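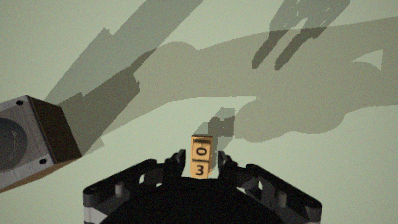 Simulated view: gripper open on either side of the numbered block, speaker at the left.

Workshop > Notes > Money and planning

What the arm budget looks like now

January 2021

I said in my last post that I would write down the whole plan for the arm before spending anything more. It took longer than I wanted. I have been running the pick-up task in simulation most evenings, and the list of things to buy has changed three times because of it.

The background for anyone new: I have one long bench in a rented unit, and I want a small arm at the left end of it that can pick up small parts and put them where I tell it. The first task is number blocks. They are light, they have flat sides, and if one gets dropped it doesn't matter. After that I want to move on to the parts I sort by hand now.

The total I have set aside is $2695. That is everything, including shipping and the power supply. It is what was left in the tools account when I closed out last year, and I am not adding to it from anywhere else.

The arm

I had two on the shortlist, the Pevis and the Neretti. Both will reach the whole working area if I mount them at the back edge. The Neretti is the nicer machine. The joints feel tighter, the cable runs inside the links, and the manual was written by someone who has used it. It also takes up so much of the budget that I could not buy a gripper until May at the earliest, and an arm without a gripper is a very expensive desk lamp.

So it will be the Pevis. I went to see one at Uriel Quiroga's shop and he let me run it for most of an afternoon. It is noisier than I expected and the base needs four bolts through the bench, no clamps. Uriel has had his apart twice and says the second joint is the one that wears. I have put a spare for that joint on the list now, as the seller combines shipping if you order both together.

The gripper

This is where the simulation earned its keep. My first plan was a simple sliding gripper with two flat pads, mainly on price. Zofia Pietrzak told me to model whatever I was going to buy before I bought it, and she sent me a linkage type to compare against. That is the one in the render at the top. The arms spread wide on both sides and the fingertips end up in close beside the block.

What I learned is that width matters more than I had allowed for. The whole mechanism is a lot wider than the thing it is picking up. With a single block on a clear surface that makes no difference. Put other objects near it and you have to plan the approach around the outer corners of the linkage, not the fingertips. I had drawn my bench layout with the parts bins 2 inches apart. That will not work with this gripper, so the bins move, and I need a longer shelf for them. A shelf is cheap. Finding out after the bolts were in would have been annoying.

The other thing is centering. In the render the gap on the left of the block is larger than the gap on the right. If the fingers close evenly, one will touch first and push. For a light block that is fine. For a heavier part I would want the arm to correct first, and that means a camera, and the camera is its own line in the budget.

I am going with the linkage gripper. The price is $63 more than the sliding one. I had that down as a luxury in the first draft of the list and have moved it to the required column.

Camera and light

I had planned on one camera, fixed above the bench. I still am, but I spent a while looking at shadows first. The simulator lets you move the lights wherever you like, and I left them in a bad arrangement on purpose. You get large overlapping shadows over most of the surface, some of them darker than others where they cross. If the real bench looked like that I would be spending my evenings tuning thresholds.

My unit has one tube light and a window on the side. I could buy a better camera or I could buy better light, and light is cheaper. Two diffused panels, one on each side, are on the list at $30 each. The camera stays at the basic model. Wiesława Wilczyńska, who does inspection rigs for a living, looked over this part and told me to budget for a hood over the window as well. I will make that out of cardboard to begin with.

Bench surface

I had not thought about this at all. The simulated surface is a pale sage green with a fine speckle, and the block stands out well against it. My real bench is brown from years of oil and coffee, and the blocks are tan. I have asked for a price on a matte mat from Bramenitz in a pale color. If it comes back high I will paint a board.

What I am not buying

A safety cage. The Pevis is small and slow enough that I am happy with a stop button within reach and a taped line on the floor. The stop button is in the budget. If I ever run it when I am not in the room – I don't plan to – this will have to be looked at again.

A Wan controller. Aleksandra Urbańczyk made a good case for it, and if I were running two arms I would agree with her. For one arm, the controller in the box will do.

A service contract. I would rather hold the money for parts.

Order of buying

The arm, the spare joint and the stop button go first, in one order. Then the gripper, once I have bolted the base down and checked the mounting plate against the drawing. Then the light panels and the camera together. The mat or board can come at any point. I have kept a small amount back for cables and connectors, and I expect all of it to go. It did on the drill press.

Still open: whether the bench top is thick enough for the bolts without a backing plate, and whether I need a separate circuit. Aniela Kalinowski is coming by to look at the wiring. If it needs a new circuit, the camera waits until May and I will run the first tests with blocks placed by hand at marked positions.

I will post the final list with prices once the arm order is in. If you own a Pevis and have replaced the second joint yourself, please tell me in the comments how long it took and whether you needed a puller.

7 comments | 12 shares

Contact | © 2021 All rights reserved | Back to top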